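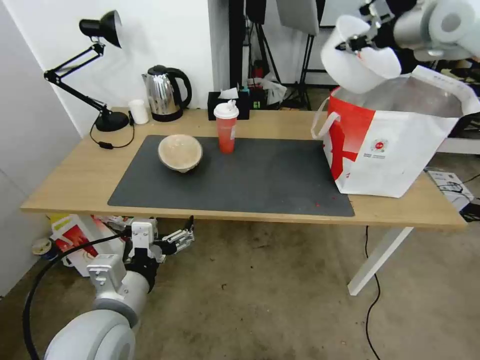 카탈로그 제9호 102쪽

엔스카(Enska) 라인맨 블로킹 썰매 2인용
미식축구 수비·공격 라인 훈련 장비

날이 풀리면 운동장에서 제일 먼저 들리는 소리가 있지요. 어깨가 패드에 퍽 하고 부딪히는 소리, 그리고 코치님이 "발! 발! 발을 계속 움직여!" 하고 외치는 소리요. 저희 클러스턴 스포츠가 블로킹 썰매를 들여오기 시작한 것도 그 소리가 좋아서였습니다. 처음에는 대학 동아리 한 팀의 부탁으로 한 대를 주문했는데, 옆 학교에서 빌려 써 보시고는 우리도 하나 있어야겠다 하시고, 그렇게 한 대 두 대 늘어나서 지금은 미식축구 장비 가운데 문의가 가장 많은 품목이 되었어요.

엔스카 2인용은 디펜시브 엔드와 태클이 나란히 서서 첫걸음과 손 위치를 함께 맞춰 볼 수 있는 크기입니다. 5인용이나 7인용처럼 라인 전체가 붙는 썰매도 물론 좋지만, 선수가 많지 않은 팀이라면 그 큰 것을 꺼내고 넣다가 연습 시간이 다 가버리잖아요. 2인용은 코치 한 분이 뒤쪽 발판에 올라서서 두 선수의 자세를 가까이에서 볼 수 있고, 신입생에게 스탠스부터 차근차근 가르칠 때 특히 편하다고들 하십니다.

패드에 대하여
패드는 가슴 높이에 맞춘 T자형이고, 양옆으로 팔 모양 돌출부가 있어서 손을 안쪽으로 넣는 연습을 할 수 있습니다. 겉감은 두꺼운 방수 비닐 원단이고 속에는 밀도가 다른 폼을 두 겹 넣었습니다. 바깥쪽은 조금 무르고 안쪽은 단단해서, 처음 부딪힐 때는 부드럽게 받아 주다가 밀고 들어갈수록 버티는 느낌이 납니다. 이 느낌을 글로 설명하기가 참 어려운데요, 폰드콤 전시장에 한 대를 세워 두었으니 지나는 길에 들러서 한번 밀어 보세요. 운동화만 신고 오시면 됩니다.

패드만 따로 사실 수도 있습니다. 겉감과 속폼을 각각 교체할 수 있고, 지퍼는 뒷면에 있어요. 예전에 나온 르브룅(Lebrun) 썰매를 쓰시는 팀도 어댑터 브래킷을 달면 이 패드를 그대로 끼울 수 있습니다. 단, 르브룅 1인용은 볼트 간격이 달라서 맞지 않으니 주문하시기 전에 꼭 모델명을 확인해 주세요.

프레임과 스키드
프레임은 분체 도장한 강관이고, 바닥에 닿는 스키드는 앞뒤가 모두 휘어 있어 잔디에 걸리지 않습니다. 천연잔디와 인조잔디 양쪽에서 쓰실 수 있는데, 인조잔디라면 스키드 커버를 함께 쓰시기를 권합니다. 운동장 관리하시는 분들이 아주 좋아하세요! 체육관 마루에서는 쓰지 말아 주세요.

패드 높이는 핀을 뽑아 조절합니다. 중학생 클럽부터 성인 리그까지 한 대로 돌려 쓰는 팀이 많아서 이 부분은 엔스카 쪽에 여러 번 부탁을 드렸고, 지금 판매하는 버전부터 공구 없이도 바꿀 수 있게 되었습니다.

써 보신 분의 말씀
저희와 오래 알고 지낸 라인 코치 파스칼 사바티에 님께서 지난 7월 캠프 때 사용하시고 이런 메모를 남겨 주셨어요. "아이들이 낮게 나가지 않으면 썰매 앞쪽이 들리지 않습니다. 제가 잔소리를 할 필요가 줄었어요. 다만 비 온 뒤에는 발판이 미끄러우니 조심해야 합니다." 발판 이야기를 듣고 저희 쪽에서 미끄럼 방지 테이프를 구해 두었고, 이제 모든 주문에 한 롤씩 넣어 드립니다.

기본 구성
프레임 1조
T자형 패드 2개
코치용 발판
높이 조절 핀과 여분 핀
미끄럼 방지 테이프 1롤
조립 설명서(한국어)

별도 구매
인조잔디용 스키드 커버
르브룅 어댑터 브래킷
교체용 겉감(검정, 남색, 빨강)
보관용 방수 덮개

주문번호 2531
가격은 단체와 개인이 다르니 견적을 요청해 주세요. 학교와 동호회는 세금계산서 발행이 가능합니다.

배송과 조립
부피가 큰 물건이라 택배가 아닌 화물로 나갑니다. 받으시는 곳에 차가 들어갈 수 있는지, 내릴 때 도와주실 분이 계신지 미리 알려 주시면 기사님과 시간을 맞춰 드릴게요. 조립은 어른 두 분이면 충분하고, 볼트는 처음에 느슨하게 끼운 다음 평평한 곳에 놓고 한꺼번에 조이시면 됩니다. 첫 주 연습이 끝난 뒤 한 번 더 조여 주세요.

보관
시즌이 끝나면 패드를 떼어 물기를 닦고 그늘에서 말린 뒤 실내에 두세요. 프레임은 밖에 두셔도 되지만 덮개를 씌우는 편이 훨씬 오래갑니다. 도장이 벗겨진 자리가 보이면 전화 주세요, 보수용 페인트를 작은 병에 담아 보내 드립니다.

이 페이지의 내용은 2022년 12월 21일에 고쳤습니다. 색상별 겉감 재고는 자주 바뀌니 급하신 분은 주문 전에 클러스턴 스포츠 팀장비 담당에게 문의해 주세요.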